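Clallenitz Study Habits Notes

Hello, and thank you for stopping by. Clallenitz is a small collection of written diaries about how people study when they have an afternoon to themselves. It holds 165 entries, all in plain text, gathered by Yaa Quartey and Amerley Ansah from library users in Deswood and Jaltuvthorpe. We started it because the surveys we had been reading asked about hours and grades and hardly ever about snacks, seats, or staring out of the window.

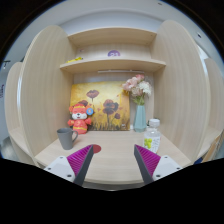
A study cubicle with two shelves and tall wooden side panels.

What you get

Each entry is one file, never longer than 2,000 words, with the town and the season on the first line. Spelling is left as the writers had it. Names of friends and teachers were replaced by Esi Acheampong, who read every page — some of them more than once, she liked them so much.

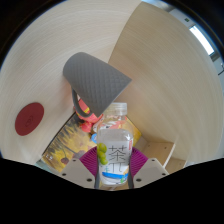
Food and drink come up far more than we had planned for, so version 2 gives them a tag of their own. Please use the tag loosely. A writer may name a brand, or only say "my tea," and we kept both just as they came. If you're adding entries, a bottle with 茶π on the label goes in as "bottled tea," with the name kept in the notes field in its original characters (the files are UTF-8, so nothing should break).

Known gaps

Evening study is thin, and Jaltuvthorpe has fewer entries than we'd like. Corrections are very welcome, and Yaa reads them all, though replies can be slow during exams.

Last updated 11 April 2025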